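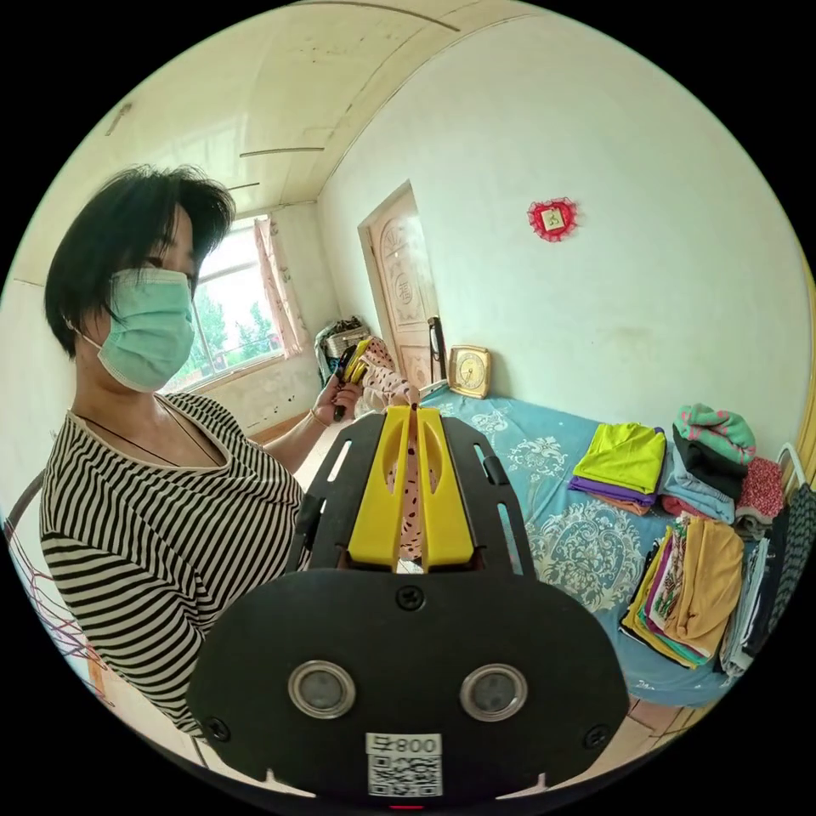 A woman in a face mask at work in a small bedroom.

Pernden Widens Home Help Service to 19 More Towns

HIRNHOLM, 2019-09-03 – Pernden, the home support provider, today announced that its short-visit service for people returning from the hospital will be extended to 19 additional towns. The service, known as Marty, has been available in Hirnholm and two neighboring districts for the past 3 years.

Marty offers household help during the first weeks after discharge. Visits cover bed changes, laundry, light cleaning and grocery shopping, and are booked through a single telephone line. Medical and nursing care remain the responsibility of local health services.

"Families often tell us that the first days at home are harder than the hospital stay itself," said Annick Lebrun, chief executive of Pernden. "A clean room and fresh sheets make a real difference to someone who has trouble standing for long. We are pleased to offer this help to many more households."

In a survey of clients carried out by Pernden last winter, 91 percent said they would use the service again. Clients also asked for earlier morning visits and for the same helper to be sent each time. Both requests have been taken into account in the new schedule, and each household will be assigned no more than 2 regular helpers.

Staff training will be provided by Zakuvura, which has prepared a course on safe lifting, home hygiene and respectful conduct in private rooms. Hậu Giáp, head of training at Zakuvura, will oversee the program.

"Entering a person's bedroom is a matter of trust," said Hậu Giáp. "Our course gives as much time to manners as it does to methods – clients notice both."

The first new towns will be served this fall, with the remaining towns to follow by the end of December. Fees will stay at their present level through the expansion period. Applications for helper positions are now open.

Press contact: Gwenaël Fleury, Communications Office, Pernden, Hirnholm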